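Wrist grippers for board-level teardown: Stalomeck or Patano?
Started by tallow_creek in Grippers and End Effectors

tallow_creek
Posted Sunday, 9:40 pm

Evening everyone. I've been reading this board for ages and have pinched more ideas from it than I could ever pay back, so I thought I'd better put something in for once. We've got a small bench at the Brendon workshop where we pull retired workstations apart for reuse (cards, memory, coolers, whatever is worth testing), and over the winter we've been trying to get an arm to do the dull bits. The arm is fine. The gripper is where all my hair has gone.

First up was the Patano parallel jaw. Lovely smooth thing, and on open benches I had no complaints at all. Then you put it inside a case and the body of it is simply too fat. You're trying to get to a slot with a crossbar over the back of it and a wall down one side, and the housing touches something well before the fingertips do. So I moved to the Stalomeck linkage gripper, with the flat plates and the narrow middle finger, and that's what has been on the wrist ever since.

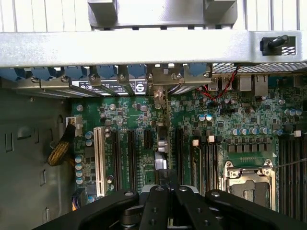

I ran 400 approach moves on the same chassis over a few evenings, no grasping, only going down to a hover point beside a slot and coming back out again. The Patano stopped on contact 126 times. The Stalomeck stopped 13 times, and most of those were my own doing, having taught a waypoint too close to the crossbar. I was so chuffed I rang my brother, who did his best to sound interested.

What I don't love is the wrist camera view. With the linkage open, the plates cover a fair bit of the board, and the part you most want to look at is usually right behind the finger. Has anyone moved their camera off to the side, or gone to a second one on the bench? I'd be grateful for any colour on that, even if it's only to tell me what not to bother with.

ferrule
Posted Sunday, 10:15 pm

Welcome out of the shadows! Nice write-up, and good on you for keeping count. I'd push back a bit though. A hover test favours the skinny gripper every time. The Patano's strong point is that both jaws stay parallel all the way through the stroke, so when you close on the edge of a card you're pulling straight. The linkage types swing through an arc, and if you don't correct for it at the wrist you end up pushing the card sideways in the slot. I'd want to see pull numbers before I called it.

tallow_creek
Posted Sunday, 10:52 pm

Fair point, and I should have said the arc drove me up the wall for the first week. I've now got a little table in the controller that lifts the wrist as the fingers close, so the tips stay level near enough. It took a whole evening with a ruler and a pot of tea to fill in. I won't pretend it's as tidy as a true parallel jaw, but for the small stuff (a Quadro K620, that sort of size) I think it'll do nicely. I'd be more nervous with a big double-width card, and I'd probably go back to the Patano for those and take the crossbar out by hand first.

The controller is the Potgieter one, by the way. Its log was up to 3,042 moves when I shut down tonight, counting all my fumbling and homing, and it hasn't lost its place yet.

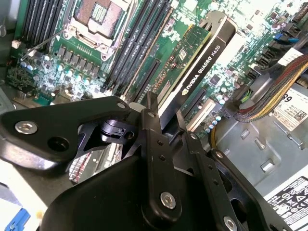 ferrule reckons the wrist correction table is a good fix but still wouldn't trust it on a latch, and I'm with ferrule on that one. I've had a linkage gripper for two years and the slop in the pins grows on you so slowly that you don't see it. Redo your table every month or so, is my advice. On the camera, I shifted mine out to one side on a bent bracket and it helped a good deal with seeing the fingertips, but then the bracket started hitting the case walls, so I'd traded one bother for another. I ended up going back to the wrist mount and adding a cheap fixed camera over the bench. Calibrating the two together is a pain the first time and fine after that.
- mossback

quillon
Posted Monday, 7:05 am

I'll be the grump then. Why use a gripper with fingers at all for this? A small suction cup on a long thin stem gets past any crossbar and doesn't block the camera.

ferrule
Posted Monday, 7:31 am

Suction on what, though? There's hardly a flat patch on most of those cards. I tried it on memory sticks and spent the morning picking them up off the floor.

quillon
Posted Monday, 7:44 am

Coolers and shrouds have flat bits. But all right, memory I'll give you.

tallow_creek
Posted Monday, 8:20 am

Thanks all, this is just what I was hoping for. I'll hunt out a fixed camera this week and leave the wrist one where it is. ferrule, I'll do a proper pull test on both grippers with a luggage scale and post the numbers, good or bad. mossback, when you did the two-camera calibration, did you use a printed board on the bench or something held in the fingers? I've only got the printed one and it's gone a bit wavy at one corner.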